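# The Red Load

Maarja Sepp does her laundry by color, and she is a little stricter about it than her mother was, which is saying something. Whites go in on one morning, darks on another, and the reds - she has always owned a great many reds, scarves and nightshirts and a bathrobe she has had for longer than her marriage - wait in a basket of their own until there are enough of them to be worth the water.

I had come to her apartment to talk about her quilts, and we did get to the quilts in the end, but the basket was standing out on the floor when I arrived and somehow we spent the first hour on that. She had just come home from her sister's, she told me, and she was behind on everything, and would I mind very much if we talked while she sorted? I wouldn't have minded if we had talked until supper.
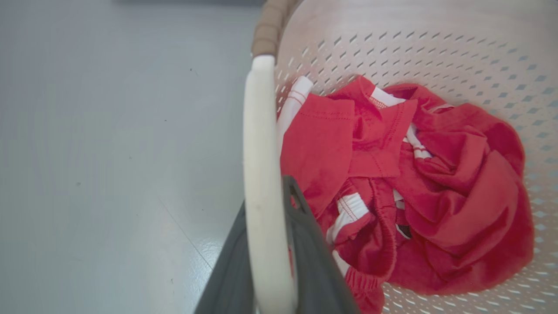

*Reds only: one color to a basket is the rule at Maarja Sepp's.*

"A basket has to breathe," she said, and went on to tell me about the lidded wicker hamper she kept for 3 winters in her first place on Traker Street, a handsome thing that made every towel she owned smell like a cellar. Plastic with holes in it suits her much better. It can be rinsed out in the tub, it doesn't snag a sleeve, and the air gets through to whatever is waiting at the bottom.

She is just as particular about handles. A bare plastic one bites into the fingers on the stairs, she says, and she likes something around it to hold on to. Her neighbor Santeri Miettinen winds his with old bicycle tape and swears by it, and the two of them have been known to compare notes on the landing with a full load apiece - a conversation I would have paid good money to overhear!

The bathrobe, by the way, still gives off a little pink after all these years. She washes it cold and turns it inside out, and one day, when the elbows finally go, it will be cut up for a quilt. She has already picked out the pattern.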